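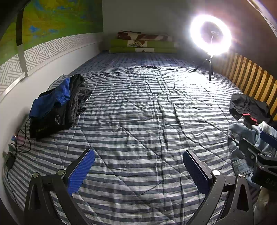

How many times does a person have to fold a shirt before a machine can copy it?

More often than the companies selling the idea tend to mention. Trarnar, which has been collecting clothes-handling examples since November, has 3,131 of them on file and says it needs more.

The collection goes by the name Dretovero. Workers pick up, move and fold ordinary clothes using hand-held grippers fitted with a camera, and the recordings go to a learning system that is supposed to work out the motions for itself. A good part of the work is done on beds in rented rooms in Rutherford, with whatever garments the worker brings along.

Trarnar calls this "real homes, real laundry." That may be fair as far as it goes. The company's own notes show that 843 of the recordings were thrown out, most of them for dropped items or for a hand getting into the shot at the wrong moment. Another 700 are listed as "usable with edits," a phrase the company would not explain when asked. 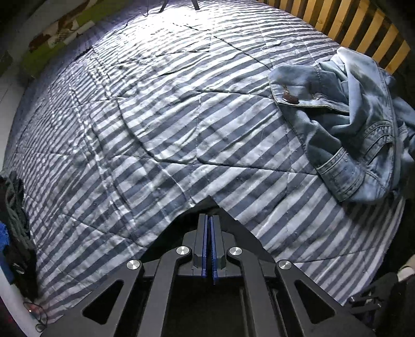

A crumpled denim jacket on a striped comforter, with a hand-held gripper in the foreground.

Denim is one of the harder items on the list. It is stiff and bunches up, and a sleeve can end up almost anywhere. According to the same notes, jackets take workers longer than any other garment and are rejected more often. Black clothes are also a problem, as one dark shirt lying on another gives the camera very little to go on.

Then there is the question of what all this adds up to. Jasorer, the smaller firm that plans to train on the recordings, has shown a single clip of a robot arm folding a towel. It ran for 19 seconds, and the towel was already flat on a table at the start. The firm has not said how many tries came before it, or whether the arm has been tested on anything with buttons.

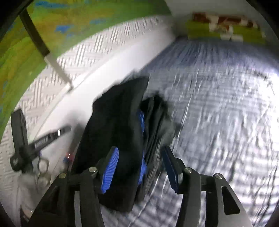 Open gripper jaws near a piece of black, soft-looking material on a silver-gray surface.

Both companies say variety is the point -- different rooms, different light, different fabrics -- and that a system trained on enough of it will cope with a bedroom it has never seen. Neither has put a number on "enough." Trarnar's first target was met and then raised, and a spokesperson declined to say what the new one is.

Workers are paid by the accepted recording, so the time spent on a rejected one earns them nothing. Trarnar says it is reviewing that rule. Sessions in Rutherford continue through the month, including a Sunday shift, and Jasorer says a second clip will be released when it is ready.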